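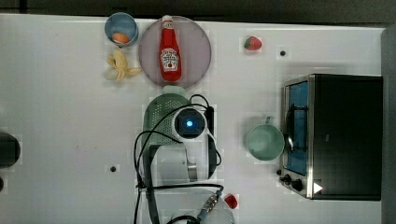

Open day safety walk-round, Flitbridge hall
Checked Apr 7, 2023, before doors. Comments are mine unless I say so.

Luzius asked me to keep my notes in this time, because after the February visit all he got from me was a column of ticks and a coffee ring. So here you go, Luzius, you get the whole lot. Status is OK, FIX (do it before doors) or WATCH (fine for now, somebody keeps an eye on it).

1. WAY IN AND WALKING ROUTE

1.1 Main doors open fully, both leaves - OK
The left one still sticks a bit. Give it a shove with your hip.

1.2 Route marked on the floor from desk to demo tables - OK
New tape, bright yellow, looks great! Rupert Eder laid it and it's straighter than anything I could do.

1.3 Route wide enough for a wheelchair or a double stroller - FIX
Fine all the way until the coat rack, where it pinches down to nothing. Push the rack back against the wall. I would have done it myself but one of the casters is locked and I couldn't find the lever.

1.4 Fire exits clear, signs lit - FIX
Side exit had the Kistau banner stand leaning across it. I moved it. Please don't let it wander back, it has done this before.

1.5 Head count at the desk - WATCH
We've been told to expect over 600 people through the day. That's a lot of coats. Whoever is on the desk, please use the clicker and don't guess.

2. TOY KITCHEN TABLE (the pick and place demo)

2.1 Arm base tight, no rocking - OK
Grabbed it with power off and leaned on it. Solid.

2.2 Connectors at the base screwed all the way down - OK
Went around each one by hand. If you unplug anything to move the arm, screw it back down, don't just push it in.

2.3 Cables clear of the joints through the full motion - WATCH
My one real grumble at this table. The black cables make a big loop around the arm and swing out over the colander. I ran the slow program from start to finish and nothing snagged, but I'd like another tie on that loop. Until then, whoever is running the demo should stop if they see it hook on something. The mug handle is the thing I'd worry about most.

2.4 Camera on the arm - OK
Blue light on, mount tight. Wipe the lens with the cloth in the drawer, please, and leave your sleeve out of it.

2.5 Props suitable for small children - WATCH
Kids are going to reach for these the second the arm is parked, so I went through them as if I were four. The banana, the toaster oven and the plate are no trouble. I'm less sure about the strawberry and the orange egg in the blue cup. They're small. Keep them on the table and out of little hands, and check they're both there when you change over. The ketchup bottle is fine too, but every kid is going to want to squeeze it.

2.6 Holes in the tabletop - WATCH
No sharp edges, I ran a finger around them. They are just the right size to interest a child, though, so parents stay close when anybody is invited up to the table.

2.7 Toaster oven is a toy and gets treated as one - OK
Don't laugh, a lady asked me in February whether it was plugged in. Just tell people. It's a fair question with a glass door and knobs on it!

2.8 Stop button reachable by operator without leaning over the table - FIX
It was on the wrong side for anyone left-handed, and Rupert is left-handed. Bring it around to the front corner and stick it down with the heavy tape. Then press it once with the arm moving, before doors, and initial this line.
Initials: R.E.

2.9 Visitors kept back while the arm is live - OK
Rope and posts are up. I'm not fussy about how you talk people back behind it, as long as you park the arm first and then let them come close. Park, then people.

3. CONVEYOR CORNER (Lüthi unit)

3.1 Guards on, screws in - OK
All present. Last visit one was missing and turned up in somebody's jacket.

3.2 Belt speed limited to demo setting - OK
Runs at 2 on the dial. Please leave it at 2. I know it looks slow from where you're standing, but it looks plenty quick to a seven-year-old.

3.3 Stop cord works from both ends - OK
Pulled it twice at each end. Good loud clunk.

3.4 Long hair, scarves, lanyards - WATCH
Staff too! Tuck the lanyard in your shirt. I caught my own on the corner post and felt very silly.

4. POWER AND FLOOR CABLES

4.1 Extension leads in good shape - FIX
Nine leads checked, one with a cracked plug. I've tied a red tag on it and put it on the Kurkari shelf in the back. Do not bring it back out because you're one short. Come find me and I'll lend you mine.

4.2 Ramps over floor cables - OK
Ramp by the second table is a little proud at one end. I put extra tape on it and walked over it in my worst shoes.

4.3 No leads plugged into leads - OK
Thank you, everybody. It only took three years.

5. FIRST AID AND PEOPLE

5.1 First aid box full, in date - OK
Restocked the small bandages. We always go through the small ones.

5.2 Every table has a named operator - FIX
Blank on the rota for the hour after lunch at the toy kitchen. Luzius, I suspect that's you.

5.3 Lost child plan known to the desk - OK
Desk stays put, one person looks, doors watched. I asked both of them to say it back to me and they did.

STILL OPEN WHEN I LEFT
1.3 coat rack
2.3 extra tie on the cable loop
5.2 the lunch gap

Leave this sheet on the clipboard at the desk and write underneath if you change anything. Pencil's fine.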